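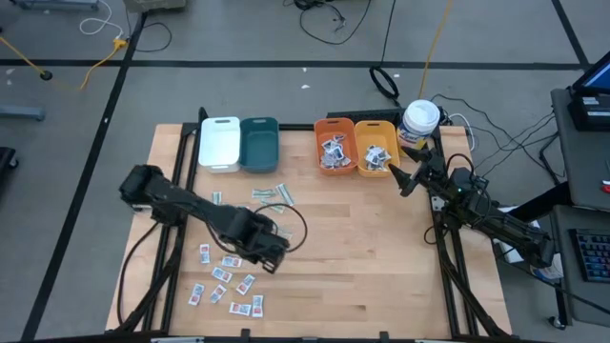
Differently coloured bins along the far edge of a wooden table

Sterden Residents' Forum – Recycling at Chowdhury House
August 2023

Hefin Jarman wrote:
Residents are reminded that paper and plastics must be placed in separate bins. Mixed loads will be refused at collection.

Nest Gough wrote:
I must disagree with the present arrangement. More than 200 households share two bin stores, and the labels are too small to read.
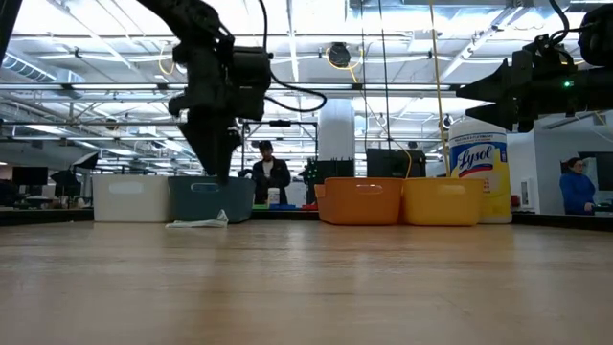 I would therefore ask that larger labels be fitted before any load is refused.

Selvaraj Siddiqui wrote:
I do not support this. The labels were replaced in February – the difficulty is overfilling.

Hefin Jarman wrote:
Both points will be raised with the managing agent.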